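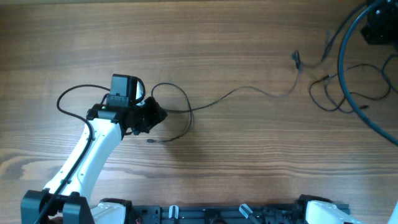 So I've become a person with opinions about table oil. I didn't plan on it. For most of my adult life a table was the thing under the laundry, and if you'd asked me what mine was made of I would have lifted up a placemat to check.

The old one finally went in March. It was a white flat-pack job with a surface that had started bubbling near the kettle end, and one leg that needed tightening every time we had people over. I put it out on the nature strip with a sign on it and it was gone before lunch, wobble and all.

Then came the looking. I started out at Grillena because they had a sale on and free parking, and I fell for a lovely big slab of a thing that turned out to be $1224 before delivery. I sat at it for a while anyway. The sales assistant was very nice and left me to it. I even put my handbag on it and moved the fake lemons out of the way to see how it would feel with just elbows on it (good, it felt good). But $1224 is a new fridge, and our fridge has been making a noise.

What I ended up with is second-hand, from a garage clear-out in Puleck, 62 kilometres each way with the back seats down and a doona in the boot so it wouldn't get scratched. I'd seen one dark photo in the listing and expected to be disappointed. It was under a tarp with a row of paint tins on it. When the tarp came off I did a terrible job of bargaining, because I'd already said "oh, that's gorgeous" out loud.

It's a medium sort of brown, with very fine grain going straight along in lighter and darker bands, like someone has combed it. And then on the left, near the edge, the grain goes completely mad in one spot and swirls around itself, pale and dark all curled together. That swirl is the reason I bought it. I think it's a knot, or where a knot nearly was. My sister reckons it looks like a fried egg, my neighbour said a map of somewhere with a lot of lakes, and I can't look at it now without seeing the lakes.

I have no idea what timber it is. The seller didn't know either. I've spent more evenings than I'd like to admit comparing it to pictures online and I've had it narrowed down to three different trees at three different times. If anyone out there can tell from a swirl, please comment!

Anyway, the oiling. It had a dull, thirsty look when I got it home, plus a few white rings and something sticky that I decided not to investigate. I washed it down with a cloth wrung out in warm water and a tiny bit of dish soap, wiped it again with plain water, and left it overnight with the windows open. Next morning I sanded it by hand, fine paper, always going with the grain. I'd borrowed an electric sander and I was too scared to use it, and I'm glad. By hand you can feel where it's rough. Around the swirl there isn't really a "with the grain" to go with, so I just went very gently along the line of the rest of the top and hoped.

The oil I used is called Elby. I got the matt one. I'd also bought a little tin of Fu wax to go over it, and I tried that on the underside first, and it went streaky on me, so the rest of the tin is sitting in the laundry waiting for a chopping board. It may well be a beautiful wax. I possibly put it on with a spoon's worth too much.

Two coats of the oil. Thin! Thinner than you think! My first attempt at a thin coat was a puddle, and I spent ages chasing it around with old T-shirts. (Spread the oily rags out flat outside to dry, please, don't scrunch them up in the bin. They can heat up by themselves and catch fire, which I hadn't known until I read the back of the tin.) The second coat took me a fraction of the time and went on much more evenly, and it was while I was rubbing that one in that the bands in the grain came up properly. I called everyone in to look. Everyone was polite.

Then 14 days of being careful with it. No hot mugs, no wet glasses, no leaving the newspaper on it. We ate off our laps like students. I did crack on day nine and put a bowl of soup down on a tea towel folded into quarters, and nothing happened, but I don't recommend the stress.

The thing I've noticed most since is that I keep the middle of it clear. The white table collected everything – mail, chargers, school notes, half a cardigan – and I never minded because there was nothing to see underneath. With this one I'll come through in the morning and move stuff off it just to have a look at the wood. I've got a basket on the sideboard now where the mail goes. The basket is a disgrace, but it's a small disgrace and it has a lid.

For everyday wiping I use a damp cloth and then a dry one straight after. No sprays. I tried a lemon-scented thing once and it left a cloudy patch down one end, which came out when I rubbed in a few more drops of the Elby. Coasters are under negotiation. I bought some cork ones and the rest of the household treats them as decorative.

I still want to do the legs. They've got an old stain on them, a bit redder than the top, and it bugs me in the afternoon when the sun gets in low under there. I might leave it until the weather's warmer so I can flip the whole thing over on the grass. If you've stripped turned legs before and kept your sanity, tell me what you used. I'm leaning towards a gel stripper and an old toothbrush, and I've got plenty of old toothbrushes.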